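Perkville workshop publishes plain-language practice guide for robots that handle clothing

PERKVILLE, Sun 12 April – Anyone who has folded a mountain of laundry on a weeknight knows that a T-shirt has a mind of its own, and the people at Flarnimus have spent a good long while getting to know just how stubborn one can be. Today the Perkville workshop is very happy to share what it has learned in the Flarnimus Soft Goods Practice Guide, a free document of 24 pages for small teams that run robot arms on cloth, towels and everyday clothes.

The guide sets out 16 working rules, written in the kind of language you would use with a new colleague on a Monday morning (there is a glossary at the back, but we hope you won't need it much). It covers how to set up a table, how far apart the fingers of a gripper should be before they come down on fabric, when a person may reach in, and what ought to be written down at the end of a session.

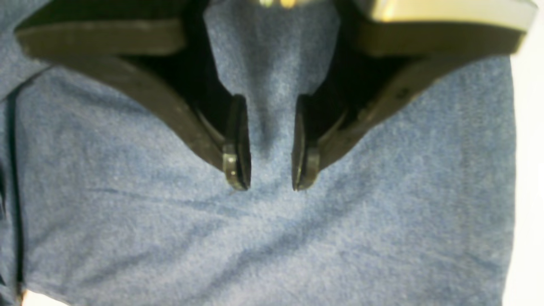
"We kept finding that the written advice we could get hold of was meant for boxes and bottles," said Iveta Hrubý, who led the writing. "A box stays where you put it. A shirt slides, it bunches, it hides its own sleeve, and all of that changes how you ought to approach it. So we started keeping notes on the wall, and then the wall filled up, and here we are!"

One rule that drew plenty of lively talk among early readers is the slow approach. The guide asks that fingertips come down at reduced speed over the last stretch above the cloth, and that the grip be closed gently and held for a moment before any lift. Another asks teams to agree on a single person who may start the arms, and to have that person say so out loud each time. It sounds a little old-fashioned, and we are fond of it all the same.

There is a whole chapter on two-arm work, where one gripper steadies the garment and the other moves it. It asks for a clear order of moves, a resting position for each arm, and a cable check before every session.

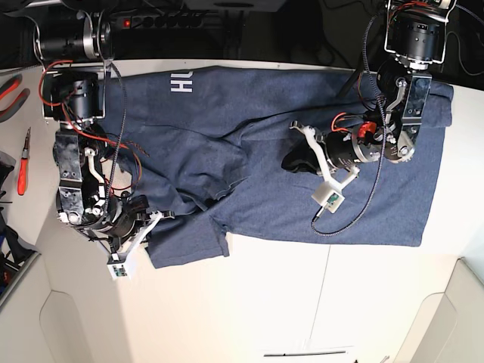 Two robot arms at work over a heather-blue T-shirt on a white tabletop.

Drafts were read by teams at Peeters and at the Ellach workshop, and their comments ran to almost 14 pages, every one of them welcome. The Ellach readers asked for a shorter checklist that could be taped up beside a table, and it now sits inside the front cover. Peeters asked for more on hems and folded edges, where a gripper can easily take hold of two layers when only one was wanted, and that section has grown to 4 pages as a result.
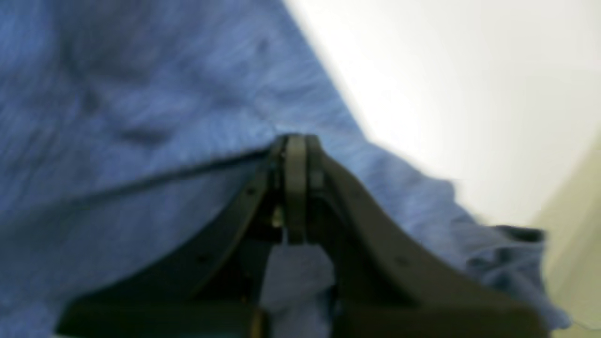 Does a team need to follow every rule before it can say it uses the guide?
Teams can begin with the checklist and take up the remaining rules as they go, as long as they write down which ones they have adopted and keep that list where everyone who works with the arms can read it.

The guide is a statement of good practice and does not replace any safety law or standard that applies where you work. Flarnimus plans a revised edition in July and would dearly love to hear from anyone who tries the rules on heavier fabrics, knitwear or bedding before then.

Printed copies can be picked up at the Perkville workshop during opening hours, and teams outside the area are welcome to ask for one by mail. Press questions may be addressed to Iveta Hrubý at Flarnimus, Perkville.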